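Häufige Fragen zum Badezimmerbestand im Gästehaus Bokwood

Wer bei uns den Dienst am Gästebad übernimmt, stellt früher oder später dieselben Fragen. Ein Teil der Antworten ist älter als der Wasserhahn im Erdgeschoss, gilt aber noch.

Warum liegen bei Ihnen überhaupt so viele Zahnbürsten?
Weil Gäste alles einpacken, Ladekabel für drei Geräte, Wanderstöcke, einen Toaster (kam vor), und dann abends um elf an der Rezeption stehen und sich mit dem Finger über die Zähne fahren. Im Februar haben wir 153 Bürsten ausgegeben. Der Februar ist bei uns ein ruhiger Monat.

Muss ich die Bürsten vor dem Einräumen auspacken?
Für die Gästezimmer nein. Dort bleibt die Folie dran, auch wenn sie knistert wie eine Chipstüte im Kino. Ausgepackt wird nur für den Musterplatz, an dem wir neuen Kolleginnen und Kollegen zeigen, wie ein Becher aussehen soll. Auf dem Tisch landet erst einmal alles auf einem Haufen, Mundwasser und Becher kommen nach hinten, und dann wird sortiert.
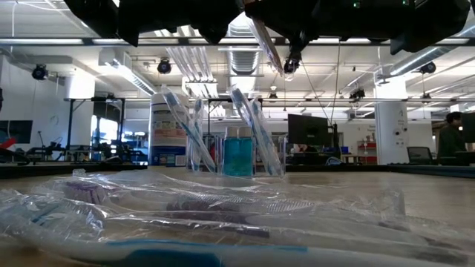
Becher oder Halter?
Eine Glaubensfrage. Im Becher stehen Zahnbürsten grundsätzlich schief, jede in eine andere Richtung, wie Leute an einer Bushaltestelle. Der Halter Matar verspricht Ordnung und hält sich auch daran, bis jemand eine Bürste mit dickem Griff hineinzwängt. Wir haben beides und räumen beides ein. Wichtig ist, dass der Kopf oben ist. Das steht hier, weil es gefragt wurde.

Wie viele Bürsten kommen in einen Becher?
Höchstens so viele, wie Personen im Zimmer schlafen. Was übrig ist, bleibt nebeneinander auf dem Tisch liegen und wandert nicht »erst mal« in den nächsten Becher. In einem Familienzimmer fanden wir einmal 6 Stück in einem Becher. Sie ließen sich nur noch gemeinsam herausziehen.

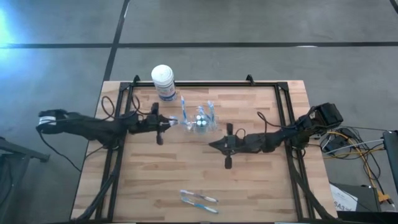 Broltik schreibt uns dazu, in Ferienwohnungen sei der Becher eine Zumutung, weil sich unten immer eine Pfütze sammle, und man solle die Bürsten einfach hinlegen. Wir haben das ausprobiert. Liegende Zahnbürsten rollen zwar selten weg, werden aber mit Vorliebe von Kulturtaschen begraben. Die Pfütze vermeidet man, indem man den Becher ausspült und abtrocknet. Wir wissen, dass das nach Arbeit klingt.

Kann ich die Farben mischen?
Im Einzelzimmer ist es egal. Im Doppelzimmer bitte unbedingt, sonst beginnt der Morgen mit einer Diskussion, wem welche gehört. Blau-weiß neben blau-weiß ist hübsch anzusehen und praktisch ein Trennungsgrund.

Darf noch etwas anderes in den Becher?
Gedacht ist er für Zahnbürsten. In der Praxis sammeln sich darin auch kleine Deckel und Kappen, von denen alle überzeugt sind, dass sie noch gebraucht werden. Wer beim Einräumen welche findet, legt sie in die Schublade mit der Aufschrift Lakus. Dort liegen inzwischen etwa 70 davon, und noch keine hat irgendwo draufgepasst. 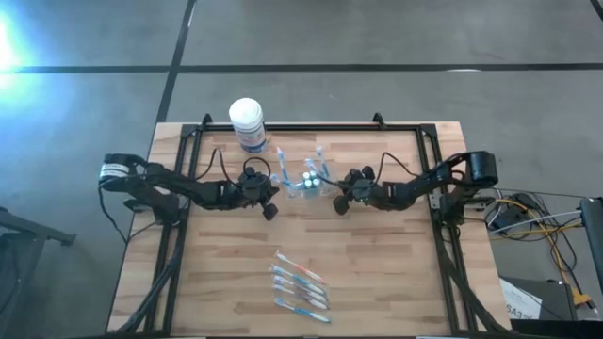 Die Schublade wird einmal im Jahr geleert, meistens kurz bevor jemand doch nach genau einer Kappe fragt. Deckel von Mundwasserflaschen gehören ausdrücklich nicht hinein, die kommen sofort zurück auf die Flasche.

Wo bestelle ich nach?
Über das Formular im Büro, Artikelnummer 856. Bitte die Zeile »Härtegrad« ausfüllen. Beim letzten Mal stand dort »ja«.

Und wenn ein Gast seine eigene Bürste vergisst?
Sie wird eine Woche aufgehoben, in einer Tüte mit Zimmernummer. Abgeholt wurde noch keine.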